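Burger stacking by teleop, grip problems on the bun
Forum > Arms and grippers > Teaching by demonstration

wurkulel_dan
We're recording burger assembly by remote control. Order is bun, lettuce, tomato, patty, cheese, top bun. Parts stand upright in clear racks. I've got 23 good runs and the top bun is still the slow bit.

Cullinane
How far apart are the halves in the rack? One finger has to get down between them.

wurkulel_dan
Tight. This is just before the close on a bun, with the cheese already on.

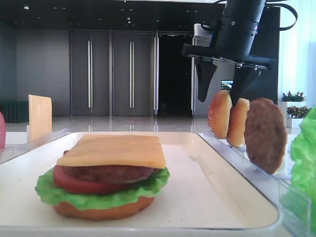 Teleoperation

skivness2
I'd stop driving it remotely and move the arm by hand. You feel the contact. We got usable grasps in 18 tries that way.

Cullinane
Disagree. By hand your arms end up in the camera view, and the policy learns from pictures you won't have later. Space the rack out and slow the last bit of the descent.

skivness2
Then replay the path with nobody near it and record that. Takes twice as long, I admit.

modcombe_k
We did more than 700 remote runs on a similar job. Slow descent helped. Changing the rack halfway meant starting again, so do it now.

wurkulel_dan
Fair enough. I'll widen the slots first and try skivness2's way on the bun only.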